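Uyên Nghiêm has run the Lerwood repair and swap morning for three winters. She started it in her mother's front room with one table and a kettle, and moved to the old chapel when the neighbours began to complain about parking. 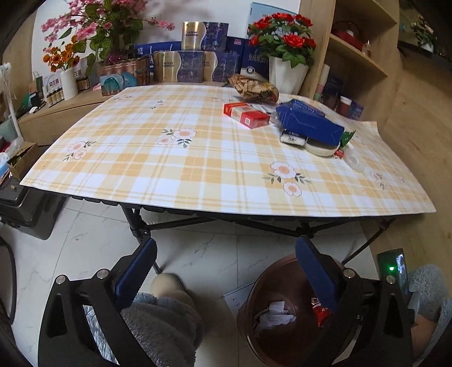
Issue 167

"People think it's about saving money," she says. "Some of it is. But most who come have a drawer at home they can't face."

She charges nothing at the door. The chapel costs her £20 a morning, heating included, and a jar by the coats usually covers it. In November it didn't, and she paid the rest herself. "I wasn't going to make a speech about it."

Lamps are the commonest job, then zips. Wim Van der Linden does the lamps. He worked on lifts for Detum until he retired, and he won't touch a microwave. "I tell them no and they bring it back the next month," he says. "The answer is the same."

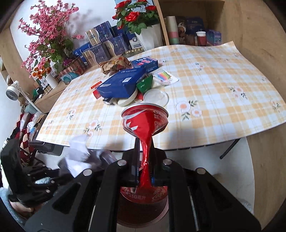

Photo: Kha Hồ

I asked Nghiêm what she does with the things that no one takes home. She keeps them for one more session – two if they are books – and then drives them to the depot on Šimko Road. Last year that came to 120 bags. She would like a shed. The parish has offered her a corner of the yard, but the gate is locked after six and she wants her own key.

Would she ever hand it over to someone else?

"Bit-na has asked me that," she says. "She'd be good. She'd have to put up with Wim."

The next morning starts at ten. Bring the plug as well as the lamp.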